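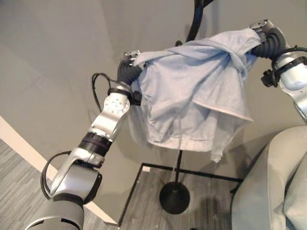

4. Where the half-worn clothes go

4.1 Clean, dirty, and the other thing

I went into the home visits thinking I would be writing about laundry. I had a whole interview guide about laundry! Then Elvira Pacheco and I sat down in the first kitchen in Hamanby and asked how often things got washed, and the woman we were talking to pointed at her bedroom door and said, "Well, which things? Because there's the dirty ones and then there's the ones on the door." We spent most of that visit on the ones on the door, and I rewrote the guide on the bus home.

So this section is about clothes that have been worn but are not (yet) dirty. I'll call them half-worn, which is Elvira's word. Brayan Restrepo wanted "liminal garments" and was outvoted. We asked all 11 households about them, and every household knew what we meant before we had finished the question. Several had their own name for the pile. My favorite was "the waiting room."

What goes in is pretty predictable. Jeans, cardigans, hoodies, the sweater you put on over a shirt. Socks and underwear never, and people laughed at us for asking. T-shirts were the one real fight. In one home two sisters who share a closet gave us opposite rules for T-shirts within a minute of each other, and then argued about it in front of us for a good long while (I have the recording, it's wonderful, and I can't quote most of it). The older one sniffs the collar and decides. The younger one goes by how long she had it on, and a T-shirt worn to the store and back is still clean as far as she's concerned.

4.2 The furniture problem

Now for the part I like best. Most homes give you a place for clean clothes and a place for dirty ones, and nothing at all for the stuff in between. You can't put a sweater you wore yesterday back on the shelf with the fresh ones, or at least the people we talked to mostly felt that you can't. One man told us it would be "like putting a used plate back in the cupboard." But the hamper feels wrong too, and so the sweater ends up on whatever is standing nearby.

Chairs won by a mile. After chairs came door hooks, bed frames, an exercise bike, and freestanding racks of the kind you would usually see in a hallway. I got very interested in the racks, partly because Sveva Negri had warned me that hers had quit being a rack and turned into "a big soft bush." People buy them to be tidy. The trouble is that a rack takes each thing on top of the last one, and whatever went on first is gone until laundry day. A hoodie is especially bad at this. It's bulky, it has sleeves and a hood to get tangled, and once it's slung over the top you can hardly find the pole, let alone yesterday's jacket (see Figure 4).

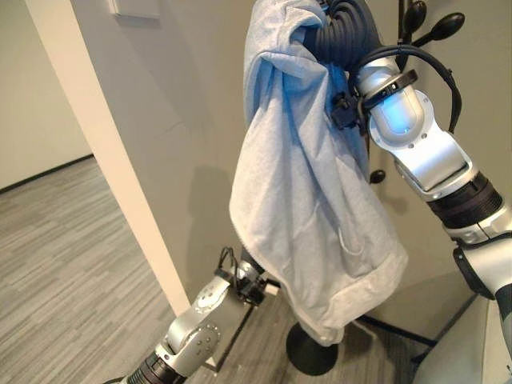
Figure 4. Light blue hoodie with a drawstring, over a black coat rack.

Yuzuki Murakami, who coded the transcripts with me, noticed that people talked about chairs and racks in really different tones. The chair was embarrassing. Folks apologized for it as we walked in, and one person threw a blanket over it. The rack was fine, even when it held more clothes than the chair did, and I think the reason is simple enough: a rack is supposed to have clothes on it. Nedeljković makes a similar point about dish drainers, which people will leave full for days without any shame, while one plate on the counter bothers them all evening.

4.3 Getting out of the pile

Clothes leave the half-worn pile in one of two ways. They get worn again, or somebody loses patience and washes the lot. We had guessed the first would be the normal one. In the clothing diaries, though, the sweep was much more common than people had told us in person, and it tended to come right before visitors. Almost 7 in every ten diary entries that mention the pile have it going into the machine all together, including things the writer had described as clean a few lines earlier.

I want to be careful here. The diaries ran through June, it was hot, and nobody is rewearing a fleece top in that kind of weather. Yuzhen Qian has pointed out (more than once, and fairly) that a winter round might look completely different, and that the Kikel households kept much thinner diaries than the Hamanby ones. I'd still bet on the visitors effect. Elvira isn't so sure, and we've agreed to let the disagreement stand until we get to the storage data in Section 5.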